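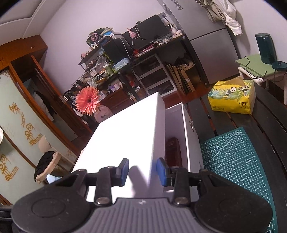 Dorit Wessling
Blogger, night-shift pharmacy tech

OK quick one before work. The storage units got hit again.

For anyone not in the building: we're the Schwerdtfeger Street side, lockers in the basement, 61 of them. Somebody went through in the early morning with bolt cutters. 3 lockers open when I went down for my bike at 5:40 a.m. Mine was one of them. Bike gone. Winter tires still there, thanks I guess.

Called the non-emergency line. On hold forever, then a very patient officer who wanted the serial number. Which I had! Wrote it inside a cookbook years ago and remembered which cookbook. Please go write yours down tonight. It's under the frame where the pedals attach, you have to flip the thing over.

Report filed, got a case number, and was told a detective may or may not call. Not holding my breath. Insurance (Jurkent) wants the case number, a receipt and a photo of the cut lock. The receipt is the problem. Bought it used off Okby, cash, so all I have is the message thread. Sent them screenshots. My deductible is 311 dollars so there might be a little left over, the bike is an older Drondomero and I don't think they'll say it was worth much.

The thing that gets me is the side door. It hasn't latched since June. I emailed management twice, and a neighbor down the hall says she did too. You pull it and it sort of rests there. Their answer today was a flyer in the elevator telling us to "remain vigilent". They also say new locks and a camera for the basement would run almost 2,000 and have to wait for the next budget.

So I've got a new padlock, the fat round kind with hardly any shackle to cut. Moved the tires up to my bedroom - whole place smells like rubber.

If you see a dark red Drondomero with a bent rear rack and one mismatched grip, email me. Don't go up to whoever's riding it, just tell me were and when. Bus in ten minutes, gotta run.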